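A Bedroom, a Desk and a Lot of Patience: Talking with Hjørdis Ljungberg 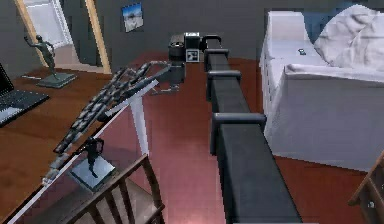 Hjørdis Ljungberg had warned me that she talks in circles when she talks about her work, and I'm glad she did, as we were well into the second pot of coffee before I remembered to open my notebook. She runs the simulation side of a project called Flido, at a small firm named Dikent, and she spends her days steering a robot arm through rooms that exist only on a computer.

"People expect a factory," she told me, laughing. "And I tell them no, it's mostly bedrooms! A bed, a desk, a laptop, a couple of little statues. Ordinary things, the kind you'd walk past on your way to find your socks."

What she gathers there are examples – a person drives the arm, the computer keeps a record of every move, and the learning system studies the recordings later. The team wanted 900 good ones by October, all from the same handful of simulated rooms. When I asked what makes one good, she took her time.

"Oh, I could go on about this all day. It should look like somebody meant it. If you drift past the bed and then change your mind, the system learns to drift past the bed and change its mind. So we ask people to decide first and move second. But I don't throw out every wobble either, you know? A person reaches a bit too far, comes back, carries on. I want some of that in there."

The glass table in one of the bedrooms is her favorite subject (and, I gathered, her favorite complaint). "It's the edges you have to watch. You look straight through the top and see the floor, and your eye just goes with it. New drivers are always so polite around the chairs and so careless with the glass."

There are four drivers at the moment, and she likes each of them to work for 2 hours at most. She learned that from her old supervisor at Fagerlund, where she once stayed at the controls through dinner and had to delete the whole evening's work. "Every single one! I was so proud of them, too."

I wondered if she ever gets tired of rooms with no one living in them. She stirred her coffee for a while.

"I've grown fond of them, really. I know that bedroom with the red floor better than I know my sister's. Next we're building a kitchen, we've been calling it Gulcombe, and I've already had two arguments about where the drawers should go."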